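Subject: Re: [gripper-club] folding homework, what counts as done?
To: the Pludivville gripper club list

Hi all,

Answering the folding question to the whole list because I got the same one twice on Tuesday, and my thumbs are tired.

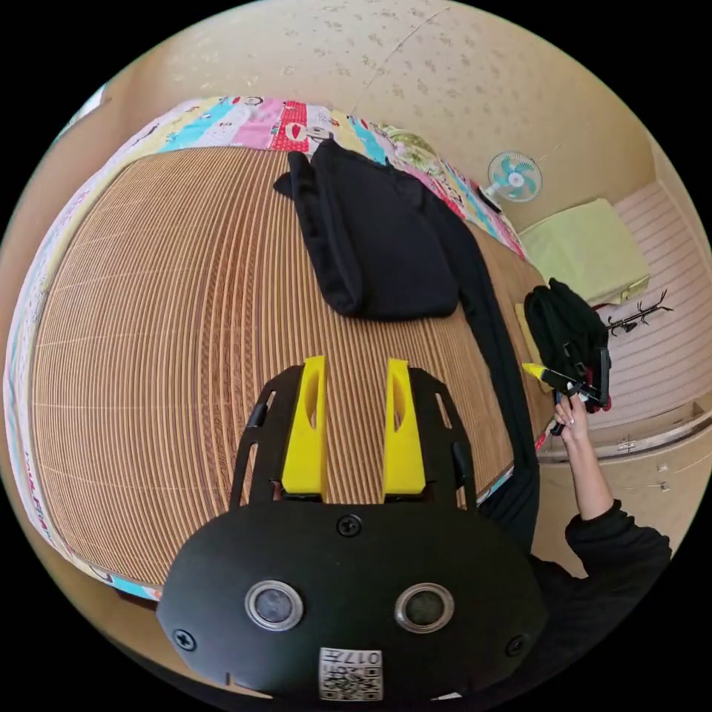 So, the short version is that you do your clothes session wherever you normally fold clothes. Bed, couch, floor, top of the dryer, I really don't mind! The Grondovwood kids all used the same gray table last term and their policy got wonderful at that one gray table and went to pieces the minute we tried it on a bedspread. I'd love for us to have the opposite problem.

Now for the actual question:

> I've been doing the folding at home and I'm not sure I'm doing it
> right. Does every try have to end with a nice flat fold? Mine come
> out lumpy a lot, especially anything with a hood, and I've been
> deleting those. Also do I need the same shirt every time? And is
> 200 really the number or is that for the whole team?

Please stop deleting the lumpy ones! Keep them, and put "lumpy" in the notes column. We can always filter them out later, but we can't get them back. The only ones I'd toss are where you dropped the gripper, or where somebody called you for dinner and you walked off with it still recording (I have done this. It's a very long clip of a hallway).

Hoods are hard. Jokum, our poor old arm, has never managed one in front of me. What helps when I do it by hand is laying the garment face down first, flattening the hood toward the collar, and only then bringing the sleeves in. Go slower than feels natural and close the fingers all the way before you lift. If you pinch with them half open the cloth slides out and you end up chasing it across the bed.

Different clothes are great. Dark stuff is a pain, by the way - the training script has more trouble finding the edges on black fabric than on anything else we've tried. That's a reason to do more of it, so if you have a drawer full of black hoodies, you are my favorite person this month.

And yes, 200 is for the whole team, not each of you! Sorry, that was badly worded on the sign-up sheet. With 13 of us it comes out to a pretty relaxed evening or two apiece. Last year's group ended up with 3,445 clips across all the tasks, but they had the whole year and frankly got a bit carried away with the spoons.

> Last thing, the Żak uploader keeps stopping on me partway through.
> Is it my wifi?

Probably not. Żak chokes if you hand it the whole folder in one go. Send 3 clips at a time and wait for the green check before you add more. If it still hangs, close it, open it again, and it picks up where it left off most of the time. I'm hoping to fix this before the June meet but I've been saying that since winter break.

Two more things while I'm typing. Wipe the lenses before you start, with the cloth from the case and not your sleeve. And bring the grippers back charged, please, the last couple came in completely flat and the next person lost their evening.

Lab's open Tuesday as usual, from 4 until they kick us out. Bring laundry.

- your club coach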